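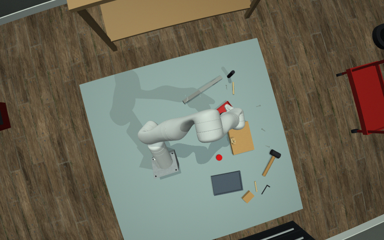
Traltport: Translated Fiction Reviews Collection

Data card and reader notes

Summary

Traltport is a collection of short reviews of novels and story collections translated into English. It holds 400 reviews of 162 books, with every review linked to a record for the book it discusses. The collection was compiled by the Husetti Reading Archive and is intended for research on literary reception, for teaching, and for the testing of search and cataloging tools.

Contents

The release consists of two tab-separated files in UTF-8. The file reviews.tsv contains the text of each review, its word count, the month of first publication where known, and the identifier of the book. The file books.tsv contains the title in English, the original title in the original script, a romanized title, the source language, and the names of author and translator as printed on the title page.

Reviews average around 200 words. Longer essays, interviews, and publisher descriptions were excluded. Where a review treats several books together, it is linked to the first one named, and the others are listed in the field also_discussed.

Sources

Most reviews come from Mabaso, a quarterly of world literature whose editors granted permission for reuse. The remainder were submitted by contributors to the Gomum book pages, each of whom signed a release form. 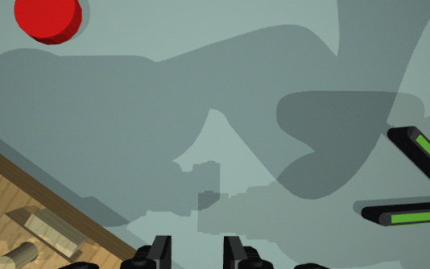

Preparation

Page headers, prices, and ordering information were removed. Spelling was left as published, including variant forms of authors' names; a single preferred form is given in books.tsv. Quotations from the novels are kept within the reviews and marked with curly quotation marks. Ellipses in square brackets are the reviewer's own.

Each review was read by two catalogers, who assigned up to three subject terms independently. Disagreements are preserved in the field terms_disputed.

Known limitations

Russian, French, and Spanish originals are heavily represented, and poetry and drama are absent. Many reviewers do not mention the translator, so the collection is poorly suited to the study of translation criticism. Reviews frequently reveal plot endings.

The month of publication is missing for much of the Gomum material. Empty fields should be read as unknown.

Terms of use

The collection may be used for research and teaching. Republication of complete reviews requires written permission from the original publisher. Users are asked to cite the collection by name and release number.

Corrections

Errors in titles, romanization, or attribution may be reported to the archive's cataloging desk. Please include the book identifier and a scan of the title page where possible. Accepted corrections are entered in the change log and appear in the next release, normally issued in March.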